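Home > Newsroom > Press releases

About us News Projects Careers Contact

Warnar and Heydari begin collecting two-arm handling examples for the Zellico system

For release in January

Warnar, the automation company, and the software firm Heydari have started a joint project to gather examples of two robot arms working together on small objects. The examples will be used to train Zellico, a learning system that Heydari is developing for light assembly and packing work.

The project is called Redeck. Its first stage is limited to tasks in which both arms have to take part: handing an object from one side to the other, holding a part steady while it is turned, and placing small items into pots and boxes. An operator guides both arms through each task from start to finish, and the movements of the joints and grippers are recorded along with video from a fixed camera.

The first set of recordings contains 2119 examples. Most last less than 60 seconds. Each one is stored with a short written instruction, such as "pass the green part to the other arm", so that Zellico can learn to connect a request with the movements that carry it out.

Work is done on an ordinary wooden tabletop. Toys, tubes and storage boxes are left on the table during recording, as the companies want the system to cope with a surface that has other things on it. The grippers have ribbed orange pads on their fingers, and one of the small parts used is a lime-green 3D-printed piece with a round hole through it.
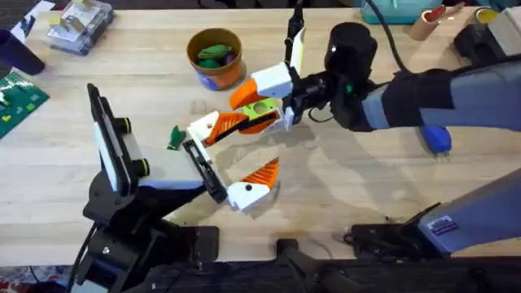 How the examples are checked

Every recording is watched by a second person before it is added to the set. The reviewer marks the point at which each gripper closes and opens, and notes whether the object ended up where the instruction said it should. Attempts that go wrong are kept in a separate group. Heydari intends to use them later, when Zellico is taught to tell a good grip from a poor one.

Warnar looks after the arms and the recording equipment. The two arms on the table differ in build, and each is logged separately. Joint positions are saved alongside the video with a shared clock, and a recording is thrown out if the two drift apart.

Operators work in short turns and change tasks through the day. Objects are moved between attempts so that the system does not come to rely on one starting layout. Lighting is changed less often, although a later stage will include recordings made in the evening with lamps only.

Handovers have taken the most time to record. The grippers have to come close together near the middle of the table, and the operator must judge when one should let go. Roughly 400 of the examples in the first set are handovers, and more are planned.

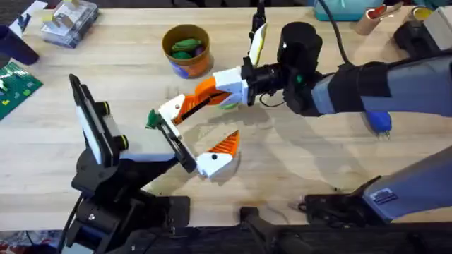 Will the recordings be made available to other developers?

Part of the set will be. Warnar and Heydari plan to release the checked handover recordings for research use, with their written instructions, once the first stage has closed. The failed attempts will stay with the two companies for now.

Next steps

Redeck has 3 stages. The second will add soft items and containers with lids, and the third will move the same tasks to a different table with other arms, to find out how much of what Zellico has learned carries over. Training on the first set has begun, and the companies will publish results at the end of each stage.

Organisations that would like to suggest objects or tasks for the second stage can write to the Redeck project office at Warnar.

Contact: Warnar Press Office | Copyright Warnar. All rights reserved. | Back to top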